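3.2 Spills and surface condition

Liquid spills were recorded separately from crumbs and other dry residue, following the split proposed by Weerasinghe for shared kitchen surfaces. A spill was entered once per table, regardless of how many arms or branches it had, and its outline was traced at the outermost visible edge. Where a vessel stood within the outline, the area under its base was included in the total. This overstates the true extent in some cases, but lifting the vessel would have disturbed the liquid.

White tabletops were used throughout. They give good contrast for tea, coffee and sauce, and poor contrast for milk and clear water, which were left out of the study for that reason. Scuffs and specks from earlier use were not removed between trials. Raters were told to treat any mark under 5 mm across as part of the surface, unless it touched the edge of a spill.

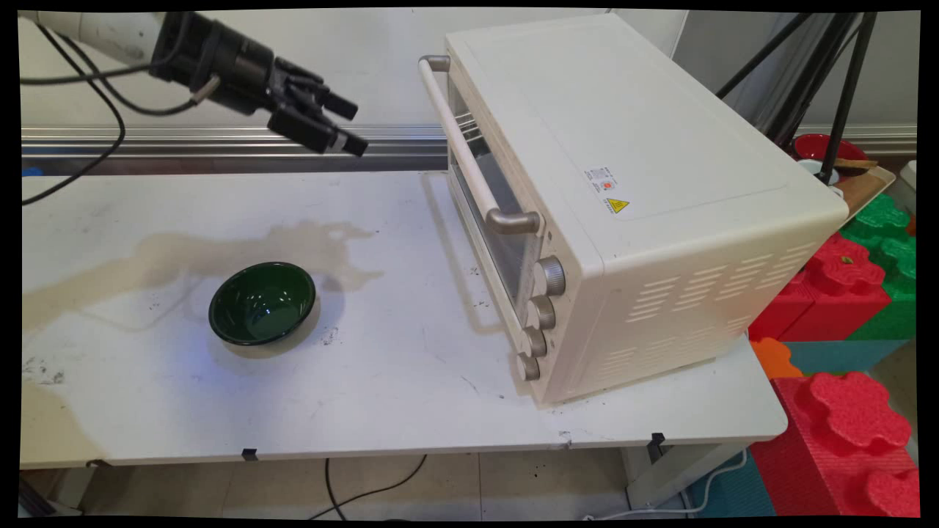 Figure 4. Table with a beige-brown spill around and behind a dark green bowl. A toaster oven with four control knobs occupies the right half of the surface. Dark scuffs and specks are visible near the bowl and toward the front left.

Large appliances posed a second problem. A toaster oven reduces the area that can be wiped in one pass and creates a narrow zone along its base where a cloth must be folded or turned. We therefore divided each table into open surface and obstructed surface, the latter being any point within 80 mm of an appliance. Bowls, cups and plates were treated as movable and did not count as obstructions. The appliance itself stayed in position during wiping — participants were asked not to slide or lift it.

Of the 470 tables rated, those with obstructed surface produced the most disagreement between raters. Most of it concerned where a spill ended and older discoloration began. Glossy vessels added to the difficulty, as reflections on a rim can be mistaken for liquid. Disputed outlines were retraced by a third rater using the Vitel overlay, and the median of the three areas was kept.

Residue left after wiping was scored on the Jokurell scale with no changes to its wording. Scores for open and obstructed surface are reported separately in Section 4, and no combined score is given.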